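30 December 2018

Grurnier, second night. Rain until midday, wind from the west.

Took the 9:15 regional from Prorbridge. The timetable gives 19 stops; the train skipped two request halts and arrived four minutes early. Seat reservations are not checked on this line, so the fee is wasted. Luggage racks take a 40-liter pack lying down but not upright.

The Kiklow fort tour meets at the lower gate, not at the ticket office as the voucher states. Group limit is 15. The guide works in two languages and repeats each section in full, which stretches a 90-minute route to well over two hours. Content was solid on the drainage system and the powder stores, thin on the siege. There are 157 steps to the upper battery, uneven, with a handrail on one side only. Boots with a stiff sole were the right choice. The audio guide covers the same route at half the price and I would take it next time.

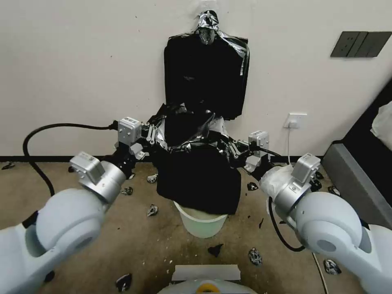
Black cloth over the white bucket.

Lunch at the Vermeulen, by the harbor. Fish soup, bread, one coffee. Service slow, soup good. They close the kitchen at 2:30 and do not reopen until 6, which the posted hours leave out.

Afternoon on the sea wall. The walk to the lighthouse is signed as 30 minutes and took me 40 against the wind. The last 400 meters are closed in winter. The notice for this is at the far end, so everyone walks out and then walks back.
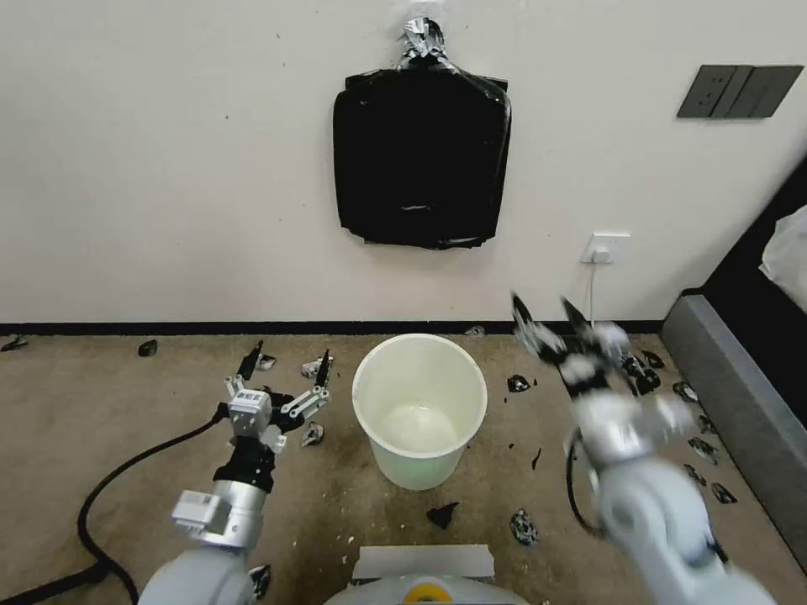 The ferry to the outer island runs on the winter schedule until May: one sailing out, one back, no bookings by phone. I will go to the harbor office when it opens and ask about standby. Foot passengers are let on after vehicles, and bags go in an open cage on deck. A black garbage bag like the one taped up on the wall would do as a pack liner, with the neck bunched together and taped in the same way. Tape is on the list for the hardware store, along with AA batteries.

Expenses entered up to dinner. Socks still damp. Alarm set for 6:40.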